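Home | Notebook | Recipes & Ratios | Kit list | Contact

May 7, 2018
Lakshmi Pinto
4 min read

Indigo vat, second attempt, bench by the window.

Started the stock again from scratch. The February vat is officially dead and has gone down as Umus in the book, which was Timo's name for it and I have given up objecting. It smelt like a drain by the end and dyed everything the colour of a drain too. Raghavendra thinks it could be saved with more fructose. Raghavendra was not the one standing over it.

Recipe this time is the plain one, indigo, lime, fruit sugar, in the usual one-two-three. 100 g of indigo, wetted out first with marbles in a jar, shaken until my arm gave up and then handed to Anil, whose arm is newer. No dry lumps on the spoon when I checked. Last time I skipped the marbles because they were in the other cupboard, and spent a week chasing blue grit off the bottom of every skein.

Lime went in slowly. Stundon bag, the one with the torn corner, so weigh it again before anyone relies on what's written on the front. Topped up with hot water to 18 litres in the tall bin. Left alone with the lid on. I went to look at it far too often, which does it no good at all.

First look: coppery skin coming on the surface, liquid underneath still green-brown and a bit cloudy. Second look: clear amber under the skin, decent flower in the middle. Strip of test cotton came out yellow-green and went blue in the air as it should. Not a bad blue. A bit polite.

Dips so far, all on the Ivum cotton, scoured the long way with soda ash:

A – one dip, two minutes. Pale, even, forgettable.
B – three dips, airing between. Proper mid blue. One tide line where I let a fold float up above the surface, entirely my own fault.
C – six dips. Dark, and it crocks like mad. My thumbs are now a matter of public record.
D – linen offcut from Thanakorn, not scoured because he swore it didn't need it. It needed it.

Thanakorn has asked for D back and would like it noted that the blotches are "atmospheric". Noted.

On the crocking: I think I'm rushing the airing. The book says until no green is left in the folds, and I have been calling it done as soon as the outside looks right. Opened C up after the fifth dip and the inside of the fold was still the colour of pond. So next round I open everything flat on the rack and go and do something else. Anil suggests the washing-up.

The other suspect is the rinse. Our water is hard enough to stand a spoon in, and the vinegar bath may be too weak to shift the lime. B felt chalky even after two rinses. Made the next bath up stronger and left a half of B in it overnight to compare with the other half, which stays on the line as it is. Whoever tidied away the first comparison piece, I know it was folded nicely and I know you meant well.
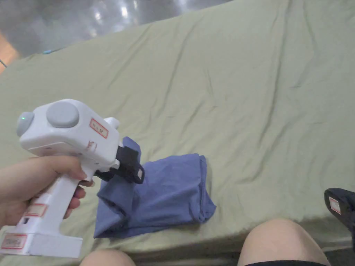 Temperature is the thing I keep getting wrong. The vat sat at about 22 degrees this morning, and it was sulking – thin skin, slow to turn. Stood the bin in the big sink with hot water round it and it perked up by lunch. Sutherland's notes say it wants to be a good deal warmer than that and I have no reason to argue, apart from the heating bill. Old duvet round the bin tonight.

Light test: strips of A, B and C taped to the south window, half of each under card. Please don't water the geranium over them.

To do
– sharpen the vat before any more dipping, sugar first, then lime only if the pH has dropped
– find the pH strips (Timo had them, Timo says he didn't)
– scour D's remaining half and try again, quietly
– reweigh the lime
– proper gloves in a size that fits somebody

Raghavendra wants to try wool next. The lime will be rough on it, so short dips, and a thorough rinse in the vinegar after. He can have the small bucket and a corner of the bench. He is not having my marbles.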